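Search this site Go

Bavbridge linen firm trains staff to teach its folding machines
By Delphine Pruitt
March
2 comments | 85 shares

Workers at Zollia, the Bavbridge linen service, are spending part of each shift showing machines how to handle cloth.

Staff pick up and fold fabric with hand-held grippers that record each movement. The recordings are used to program two robot arms the company plans to put on its folding line. Operations manager Senthil Varghese said the arms would take over small items first, such as napkins and hand towels.
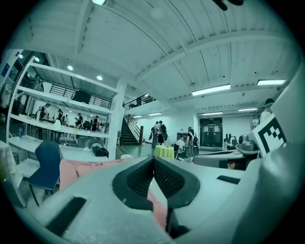
Folders who sign up for the work are paid an extra $2 an hour. Each is asked for 300 folds a shift, a target the union wants lowered.

"It's slower than using your hands and you feel it in the wrist," said Malathi Gounder, a folder at the site. "But I'd sooner be the one teaching it than hear about it later."

Varghese said no jobs would be cut this year. Staff moved off the line will be offered places in mending and quality checks, with training paid for by the company. Union organizer Revathi Mathew said members wanted that promise in writing before the arms start up.

The two sides meet again next month.

Share Print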